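Bench Sorters and Kit Packers Wanted, Traltine Workshop, Canbridge

Do you like small parts? Do you have a coffee can of leftover fittings at home and know what most of them are for? Then we'd love to hear from you!

Traltine takes in odd lots of plumbing and hardware parts from closed stores, finished building jobs and people's garages, and turns them into repair kits for home owners and renters. Last year we sent out 759 kits, and this year we want to do a lot more. We're looking for 8 people to join the sorting bench from July, part time, mornings or evenings.

What you'd be doing

Most of a shift is spent at a table with a tray of mixed parts. You pick out what belongs together, check each piece against the kit card, set aside anything cracked or badly worn, and bag the rest. Clamps and saddles go in one bin, valves and tees in another, and then there's the bin we call "ask Oskari," which is always fuller than we'd like. Oskari Saarinen runs the bench and has a real gift for telling one thread from another by feel (he's happy to teach it, too).

We work with only a few pieces on the table at a time. A white plastic bracket, a short brown cylinder, a chrome-plated pipe fitting: put those in front of you and you should be curious about which kit they go in and what's missing.

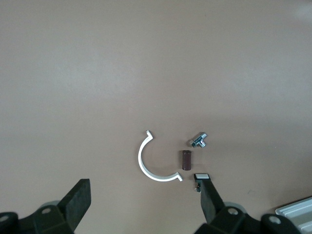 Who we're looking for

You don't need any plumbing background. Good eyes (glasses are fine!), steady hands and some patience will get you a long way. You should be comfortable sitting or standing at a bench for a couple of hours and handling small pieces of metal and plastic. If you can read a parts drawing, tell us, but we'll train you either way.

People who have done well here came from sewing, model trains, dental labs, restaurant prep and one very tidy tackle shop.

Hours and pay

Shifts are 13 hours a week in total, split up however suits you between 7 a.m. and 8 p.m. Pay is hourly, the same rate for everyone on the bench, and training time is paid from the first morning. After you've packed your first 100 kits you can sign up to help write new kit cards, a job people really enjoy.

Where we are

The workshop is on the ground floor of the old Hafstein building in Canbridge, with step-free access from the parking lot. Bike racks are by the side door.

How to apply

Send a short note to the Traltine bench team with your name, the hours you'd like and a few lines on something you've sorted, fixed or put together. No resume needed. Come by for a trial hour first if you want to see how it feels, and bring a mystery part from your own junk drawer!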